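## Setting Up Your Applicant Account on Zasten

You'll need an account on the Zasten grants portal before you can submit anything to the Hetton Small Business Fund. Creating one is free. It will cost you only a Thursday.

**Before you start,** have your tax ID letter and your bank letter on the desk, on paper. The portal compares your business name letter by letter, and it does not consider "Co." and "Company" to be related.

1. Go to the sign-in page and choose **New Organization**. The large green button marked **Get Started** is for reviewers.
2. Enter your legal business name exactly as it appears on the tax letter, stray commas included.
3. Pick one person as Account Lead. This should be someone who plans to stay employed through June. 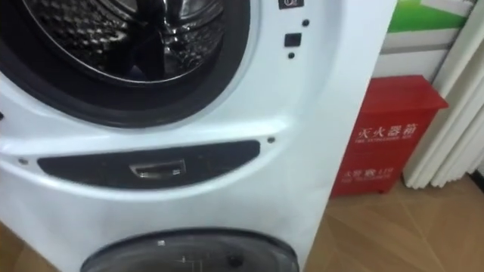 4. Type your business summary in the box. The limit is 3,000 characters, and spaces count. Write it somewhere else and paste it in – the page logs you out after 9 minutes and keeps nothing.
5. Upload the bank letter as a PDF. Scans under 200 dpi are rejected with the message "Success (0)."

> **Caution:** Do not press the Back button during steps 4 and 5. It creates a second organization with the same name, and merging the two requires a form signed by both of them.

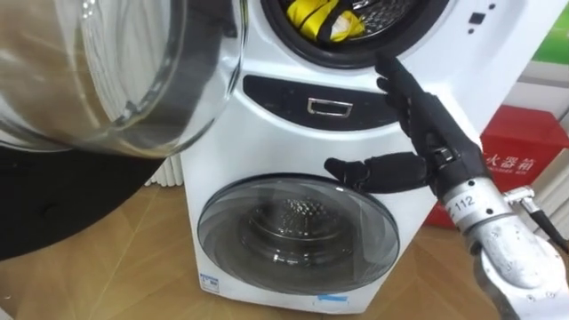
*By Kiros Assefa, Applicant Guides, Agbayani Grant Support*

6. Wait for the confirmation email. It comes from an address at Zinen, the company that runs the mail side, so check your junk folder before you call anyone.
7. Click the link in the email and set your PIN. You get 2 tries.

**Note:** Your applicant number and your organization number look identical apart from the first digit. Write down both and label them. The budget form asks for one and the cover sheet asks for the other.
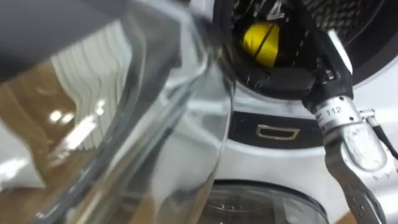
### Adding a Second User

Open **People**, then **Invite**. The new user must accept from their own email address and will need the organization number, including any leading zeros.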